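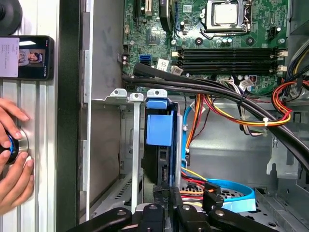 Hand on a round black knob, ring lit blue.

Practice room guides > Bells, timers and sound
Print this page | E-mail this page

SECTION 4. SETTING UP THE RUDAMACH BELL TIMER FOR A SITTING

Read Section 3 first if the timer is still in its box. This part assumes it has power, has been charged overnight and shows the little moon symbol. If no moon, go back.

The Rudamach comes from Flendier with a factory programme on it. Ignore that. Bell every few minutes, far too loud, and a waterfall at the end. The Mosden programme below is what we use for evening sittings and for the chanting group.

4.1 Clearing the old programme

1. Switch on at the back. Wait for the moon.
2. Hold MENU until the moon goes out.
3. Scroll to CLEAR ALL. Not CLEAR LAST.
4. Press OK, then OK again when it asks.
5. It will chime once, quite sharply. Normal.

Note: clearing also wipes the volume. Set it again in 4.4 before anybody sits down.

CAUTION – do not switch off while the screen says WRITING. It can lose the bell sounds altogether, and then it has to go back to Flendier. Has happened.

4.2 Setting the sitting length

1. MENU, then SITTING.
2. Choose SINGLE for meditation, SPLIT for chanting followed by silence.
3. Set the length in minutes. Longest is 60. Anything over that, run two sittings and leave the closing bell off the first.
4. For SPLIT it asks for the chanting part first. We use 18 minutes. The rest is silence.
5. Press OK. Length shows top right.

Note: the + and – buttons repeat if held down, and they overshoot. Tap for the last few.

Note: SPLIT does not play a bell between the parts unless you add one (4.3, step 5). The chant leader usually wants it. Ask.

4.3 Choosing the bells

There is an opening bell, a closing bell and, if wanted, a middle one. Sounds are stored by name – BOWL LOW, BOWL HIGH, TEMPLE, WOOD, and one called RAIN which nobody should use for anything.

1. MENU, then BELLS.
2. OPENING: set to BOWL LOW.
3. Number of strikes: three. Gap between strikes: long.
4. CLOSING: BOWL LOW again, one strike.
5. MIDDLE: off for SINGLE. For SPLIT use WOOD, one strike, very soft.
6. Settling time: 5 minutes. Latecomers come in during this, not after. The sitting clock does'nt start until settling is over.
7. OK and back out to the moon.

Walking meditation: same again but with WOOD for opening and closing. BOWL LOW gets lost under the footsteps.

If the opening bell plays straight away when you press OK, you are in TEST. Press BACK and carry on.

4.4 Speaker and leads

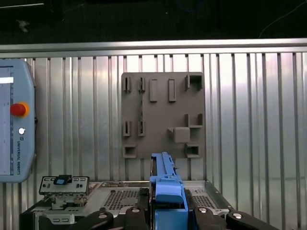

The Semwal speaker goes at the front of the room, facing the wall behind the teacher and not the cushions. Bounced sound is softer and the front row don't jump. Lead from the timer runs down behind the altar shelf, along the skirting and in at the back of the speaker. Keep it tidy. Slotted clips are good for this, the sort on the grey board with a pair of short walls and a thin gap between, fixed along the skirting wherever the lead wants to wander. Pick a gap to suit the lead, don't squash it. Tape leaves marks and we are still paying for the last lot.

1. Timer OFF. Speaker OFF.
2. Push the lead into the socket marked OUT on the timer. There is a click. The other socket is for the foot pedal.
3. Other end into the speaker, LINE.
4. Speaker on first, then timer.
5. MENU, VOLUME. Start at the bottom and come up.
6. Go and sit at the back on a cushion, get someone to press TEST. You should hear it fade right out.
7. Now sit at the front and do the same. If it makes you blink, bring it down.

CAUTION – never plug or unplug the lead with the speaker on. Loud crack. Unkind in a quiet room and bad for the speaker.

CAUTION – candles and incense stay on the other side of the shelf from the speaker. Ash gets into the grille.

Note: an empty room sounds louder than a full one. Leave it slightly higher than seems right if you are expecting a lot of people. Blankets soak it up as well.

4.5 Saving and starting

1. MENU, SAVE AS.
2. Name it. EVENING or CHANT, please, not your own name.
3. Wait for WRITING to clear. Can take nearly 60 seconds.
4. Back to the moon.
5. To start a sitting: pick the programme, press OK, put the timer down on its felt, hands off.

The screen dims by itself. Don't keep waking it up to see how long is left – it lights the whole wall. To stop early hold BACK, and it closes without a bell. If you want the bell, use FINISH.

Pause works in SINGLE only. In SPLIT it drops the middle bell when you resume, Flendier know about it, no fix so far.

4.6 When it goes wrong

No moon: battery flat, or the switch at the back is halfway. Push it properly.

Bell plays but very faint: lead is in the pedal socket. Move it. Speaker off first.

Hum through the silence: speaker and lamp on the same extension. Separate them.

Bell comes late: settling time added twice, once in SITTING and once in BELLS. Take it out of SITTING.

Closing bell never comes: check CLOSING has not been left at zero strikes. If it has and people are still sitting, ring the hand bowl. It lives on the shelf, striker underneath.

Screen says E and a row of dots: switch off, leave it to rest, switch on. If still there, write it in the book and use the hand bowl for the evening.

4.7 After the sitting

Timer off, then speaker. Leave the lead where it is. Timer goes back on the charger in the cupboard, felt side down. Charger light should be orange. Green means full and you can take it off, or not, no harm done.

Programmes were last wiped and re-entered in January, so if yours has vanished that is why. Please put it back in using 4.2 to 4.5 and not from the old laminated sheet, which has the wrong strikes on it.

Foot pedal: see Section 5 (to folow).

Updated 13th May, Kaisu Lehtinen

Contact the practice room | © Mosden Meditation and Chanting | Back to top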